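Bultham Interview Set

README, last edited in September

What this is

Transcripts of interviews with working artists about how they got paid, who they worked with and what happened when a project fell apart. There are 62 interviews and 1,285 coded passages. Aurora Barreto and Tahsin Cassim did the interviewing. Efren Lumanlan did most of the coding.

What it will not tell you

Whether residencies make artists more creative. We have been asked for that number by people writing grant reports, and we don't have it. The "outcome" column records what the artist said about a residency afterward. People who got a free studio tend to speak well of it.

It also says little about artists who quit. Everyone we talked to was still making work, so any claim about careers drawn from this set leans toward the survivors.

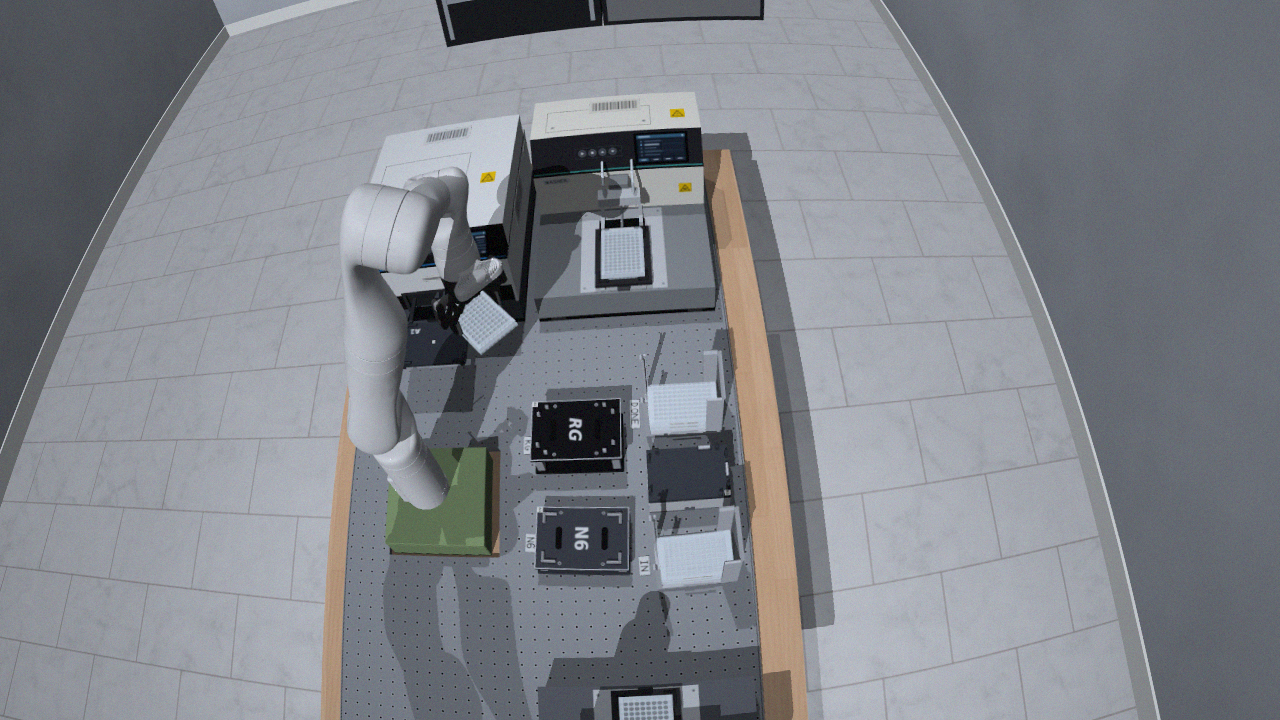
Files

passages.csv: one row per coded passage
people.csv: discipline, region, years working
codebook.txt: read this before using the "influence" code, which is a mess
old/: version 2, kept for comparison only

Known problems

Bożena Gajewski recoded a sample without seeing Efren's labels. They agreed well on money and badly on anything to do with inspiration. I would drop the inspiration codes entirely. Efren disagrees, so they are still in.

Three transcripts from Rarulthorpe have gaps where the recorder failed. The gaps are marked [lost] and should not be filled in by guesswork.

Use

Free for research and teaching. Please don't quote single passages as proof of a trend. Corrections go to Sarmīte Luik.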